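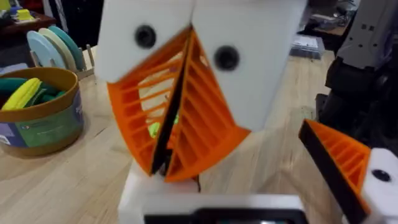 Orange ribbed fingers on the white mounts, wrist camera view.

Zhuoran Ding wrote:
> Has anyone used the Piler finger kit from Jiteck for more than
> a few days? We need to pick between it and the flat
> jaws before August. Main worry is how the ribs hold up. Also, does the
> black pad stay on?

We have had 2 sets on the arms at Nakotthorpe for 23 days. Roughly 400 grasps per arm so far, mostly foam pieces and small plastic parts. No broken ribs. One pad started to lift at the tip and I glued it back.

Fitting took me longer than the sheet says. The screws that come with it are too short for our mounts, so order longer ones. You will also need to redo your closing limits, as the fingers bend and the old numbers squeeze too hard.

They are poor on thin flat things. For those I would keep the jaws.

Jiteck answered my email in 3 days and sent a spare pad. I can forward the part file if you want it.

Yiran Zheng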